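Is my light wood table real wood or just a printed top? And can I fix a tiny mark?

Posted by Quartey47, Jun 17, 2020
Category: Furniture care

Hi all! I picked up a light wood table at a yard sale and I am completely in love with it. It's pale, somewhere between beige and honey, and the grain has those long wavy lines with a big stretched-out oval in one spot. The seller thought it was solid wood but wasn't sure. There's no label underneath.

Two things I'd love help with. First, how do I tell if it's solid, veneer or laminate? Second, there's a tiny curved dark line in the top, very short, and I only notice it when I'm wiping down. I can't decide if it's a scratch or something stuck on there. I have a bottle of Lesunix furniture oil left over from another project and I'm itching to use it, but I don't want to wreck anything!

Bedside_Refinisher
Joined 8 years ago

Great find! I love pale tables, they make a room feel so much bigger. Please hold off on the oil until you know what you've got, though. Oil on laminate just sits there and goes sticky, and then you spend a weekend getting it off again (ask me how I know).

The best clue is at the ends. Crouch down and look at where the top meets the edge. On solid wood the lines on top carry over the side and turn into end grain, which looks like little curved stripes or short rough dashes. If the edge is a separate strip with its own pattern, you have veneer or laminate.

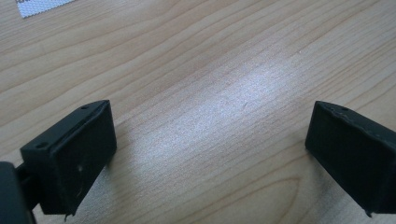

Ovals like yours are called cathedral grain, and they come from the way a log is sliced. You'll find them on solid boards, on veneer and on printed laminate, so the oval alone won't settle it. What you can do is look for a twin! Laminate patterns often repeat, so if you spot the same oval with the same little bends somewhere else on the top, it's a print. Veneer can be close too, when sheets from the same log are laid side by side, but the lines shift a bit from one to the next.

Next, get down low with a lamp or a window on the far side, so the light skims across the top. You'll see the texture in the shiny patch far better than you ever will from above. Tiny even speckles all over usually mean some kind of factory finish. Open pores that follow the grain are a good sign for real wood. Do it in the evening with one lamp, it's really fun once you get your eye in!

For the mark, try a damp cloth and one drop of dish soap first. Then a fingernail, gently. If your nail catches, it's a scratch. If it slides right over, it could be residue or a bit of pigment, and a white pencil eraser is worth a go.

custier_11
Joined 12 months ago

just leave it, tables get marks. mine has way more than that and I put a bowl on the worst one

Quartey47

Thank you both! Edge is a separate strip, so the oil is going back on the shelf. Trying the lamp tonight!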